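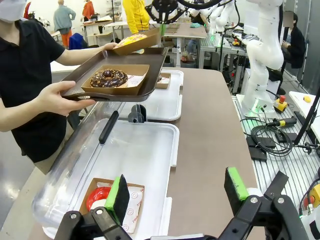
Wrist camera view during the donut handover task, gripper open over the display case.

Home | Guides | Manipulation | Evaluation | Downloads | Contact

How to check a success rate before you believe it

Most manipulation results come down to one number. The policy served the donut, or packed the box, or closed the lid, in so many trials out of so many, and the number goes in bold at the top of a table. I have written a few of those tables and I trust them less each year.

What follows is the procedure we use on the Cluseven serving task before any figure leaves the building. It needs no special software. It does need patience and a willingness to see a good number get worse. You can follow it with any arm that has a wrist camera and a policy you can run from a saved checkpoint.

Step 1. Write the success rule first

Do this before you run anything, on paper if you like. "Picks up the box" is too loose. Ours says the box must end up on the serving tray, upright, with the donut still inside it and the icing untouched by the fingers. A box set down on its edge that falls flat a moment later is a fail. So is a box that a person nudged into place, however kindly they meant it.

You will be tempted to soften the rule after the first bad run. Write down the old rule, the new rule and the date, then start the count again from zero.

Step 2. Fix the starting positions

Mark the table. We print a sheet of numbered spots and draw the position for each trial from a shuffled list made beforehand. If the operator picks the position, the operator picks easy ones. I have done it myself without noticing, and only found out when I plotted the positions and saw them bunched up in front of the gripper.

Include the display case and its lid in the layout. A clear plastic wall is hard on a depth estimate, and a policy that does well on an open table may do badly with the same box inside a case. Report the two separately.

Step 3. Leave the room as it is

Plenty of papers test against a plain curtain. That's fine for debugging, but the number you get belongs to the curtain. Run at least half your trials with the lab going on as usual, people walking behind the tray, other arms in view, clothing in whatever colours turned up that morning. The Motaung baseline looked strong until we did this. In front of a curtain it missed 2 trials in 80. With the room busy it missed a good deal more, and most of the misses came when someone in bright clothing stood close to the tray.

I can't say for certain that clothing was the cause. The runs with bright clothing were also the later ones, and the foam on the fingers had worn down by then. See step 5.

Step 4. Swap the toppings

This sounds silly and has caught more problems than anything else on the page. Train on whatever you like, then test with icing and sprinkles the policy hasn't met. Change the paper liner too. One checkpoint from our Wosico runs had learned to look for red print on the liner and paid almost no attention to the donut. Give it plain white paper and it reached for the lid.

Keep 5 combinations of icing, box and liner out of training completely. Don't look at results on them until the end.

Step 5. Log the hardware

For every trial, note:

- which finger pads were fitted, and how many trials they had done
- whether the wrist camera had been touched or re-aimed
- who was holding the tray, by a number and not a name
- any press of the emergency stop, including the accidental ones

An emergency stop counts as a fail. I have seen it left out as an "invalid trial" in work I otherwise admired, and once you allow that, every ugly trial starts to look invalid.

Step 6. Have someone else score it

The person who trained the policy shouldn't mark the trials. Save the video, strip the checkpoint name from it, and hand it to a colleague with the rule from step 1. Where two scorers disagree, count it as a fail and look at your rule again. We had 7 disagreements in the last round, nearly all over whether icing had been touched.

Step 7. Report the spread

Train more than one seed and give the result for each. If the best seed is far ahead of the rest, say so in the text where people will read it. An average alone hides a lot.

What this does not fix

A careful number is still a number from one lab. We repeated the set at the Jiltwood site in April, using the same model of arm and the same printed sheet, and the ranking of the two best policies flipped. I don't have a good explanation. The lighting is different there and the tables sit a bit lower, but that could be said of any two rooms. Until a third site runs it, I would treat our ranking as unsettled – and I would treat most published rankings the same way.

The printable position sheet and blank trial log are on the Downloads page.

Last updated 19 Aug 2025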